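Print this ticket | E-mail this ticket

Ticket 879 – Worktop still tacky after oiling
June 7, 2024
Posted by Unnur Gunnlaugsson, Mullbridge

Hello again, and thank you for picking this up so quickly. I said on the phone that I'd write it all out properly, so I'm sorry if this goes on a bit.

The worktop is the Punitz one, light wood, made up of long narrow boards glued side by side. I bought it in March for the bench in my back room, where I do small repairs and a fair amount of drawing, and I've been very happy with it. It came unfinished. Your leaflet recommended the Tundora clear oil, so I ordered a can along with it, batch 557 according to the sticker on the bottom.

First coat went on the day the top was fitted. I used an old cotton T-shirt and worked along the boards, and it soaked in beautifully. The second coat is where I think things went wrong. I was feeling generous with it and then my sister called, and we talked for a good long while (she's just moved, so there was a lot to cover). By the time I got back to the bench the oil had been sitting there the whole time. I wiped off what I could, but it was already dragging on the cloth.

Since then the left half has been perfectly fine. The right half is tacky, mostly toward the front where my forearms rest. Paper sticks to it – not badly, but you hear it when you lift the sheet.

What I've tried so far:

Left it alone with the window open for 5 days. A little better, but only a little.

Wiped it down with a barely damp cloth and a drop of dish soap, then dried it right away. No difference that I could feel.

Rubbed a small patch near the back corner with a white nylon pad and a few drops of fresh oil, then wiped hard with a clean rag. That patch is now smooth! It does look slightly darker than its neighbors, and I can't decide if that will even out.

Reply from Jurčo, worktop support:

Hi Unnur, thanks for such a thorough write-up, it really does help. Your back corner test is exactly what I would have suggested. The second coat sat too long and skinned over, and the fresh oil softens that skin so the pad can lift it. Do the rest of the right half in the same way, two or three boards at a time, and wipe until the rag comes away clean. Please lay the used rags out flat outdoors to dry before you throw them away – oily rags can heat up on their own if they're bundled. Could you send a picture of the surface too, in daylight if possible?

Unnur Gunnlaugsson:

Of course, and the rags are already out on the fence. I did the front section this morning, going with the grain as you said, and used far less oil than I expected to need.
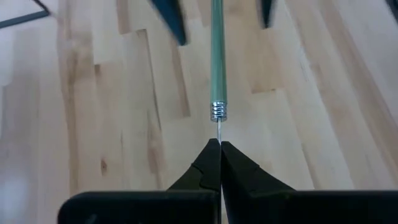 My fingers don't catch on it now, and a sheet of drawing paper slides off with no sound at all. I still have the strip along the wall to do, and I'm putting my phone in the kitchen before I open the can. Two questions while I have you. How long should I wait before putting another full coat over everything? And is the darker patch something to worry about?

Jurčo:

Give it 49 hours, which I know is an odd number, but it gets you past two full days and I've never had a complaint. The dark patch should blend in with that next coat. If it doesn't, write back here and we'll look at sanding just that corner. I'll leave the ticket open for now.

Contact us | © 2024 Punitz Worktops | Back to top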